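moves within the first year of arrival are left out of the counts below, as many newcomers to Terkmont take a short let before choosing a district. The remaining households were asked to rank the reasons for their choice of city on a scale from 1 to 5. Rent was ranked first by most tenants in Vurnden, whereas those in the older centre gave more weight to travel time. The two groups did not differ in their ranking of parks, museums or night transport. Scores were then rescaled to run from 0 to 100, so that they could be set against the earlier survey. 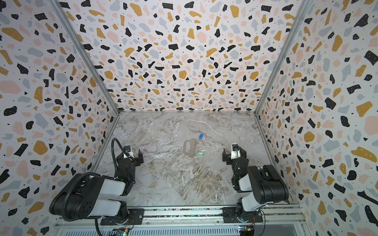 Figure 2. Workcell with patterned walls and two arms.

4.2 Length of stay and attachment to the city

Attachment was measured with the Kuroda scale, which has 25 items. Mean scores rose with length of stay, but the rise was uneven. Tenants who had moved between districts scored lower than those who had stayed in one, even where total years in the city were the same. We read this with care: the sample was drawn in May, when many leases end, and households about to leave may be over-represented. The Skarik correction was applied to the weights and left the order of the districts unchanged. Owners were too few in Vurnden to be treated separately and are pooled with tenants in the models of Section 5.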